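Home Products Kitchen Series Downloads Support

Hevetier K2 Single-Arm Kitchen Unit

The K2 is a fixed-base arm with a two-finger gripper for light kitchen work: moving dishes, clearing counters, emptying a sink. It is built by Flanness and sold to test kitchens and research groups. It is not offered for home use.

What it does now

The K2 picks up rigid items with a graspable edge and sets them down at a taught location. Plates, bowls and boards are supported. With Kello planning software it reaches over a sink rim and works inside the basin without touching the walls. Payload is 2 kg at full reach. Reach is 1114 mm from the base axis.

What it does not do

Scrubbing, drying and handling of knives are not supported. Thin items lying flat on a board or basin floor remain the hardest case, and cycle time rises sharply when the first grasp fails. Polished steel can also disturb depth readings. Buyers who need a full dishwashing routine should plan for a person to finish the job.

Simulation package

Each unit ships with the Gumede scene library. Layouts cover counters, cabinets and sinks, and object placement can be varied between runs. Up to 1000 runs can be queued in one batch. Results are logged per grasp and exported as plain text. 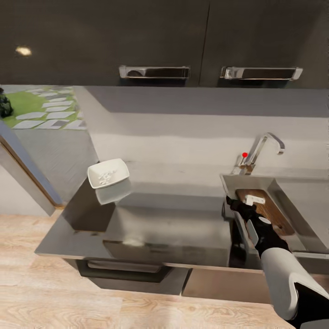
Simulated kitchen with double-basin steel sink. Gripper beside a small white object on a wooden cutting board, right-hand basin.

Specifications

Base: fixed, floor or bench mount
Gripper: two-finger, black, replaceable pads
Payload: 2 kg
Reach: 1114 mm
Scene library: Gumede, included
Planner: Kello, licensed per arm

Ordering

Units are built to order. Allow 5 weeks for delivery. Replacement pads and the bench mount are listed under Downloads, parts sheet K2-P.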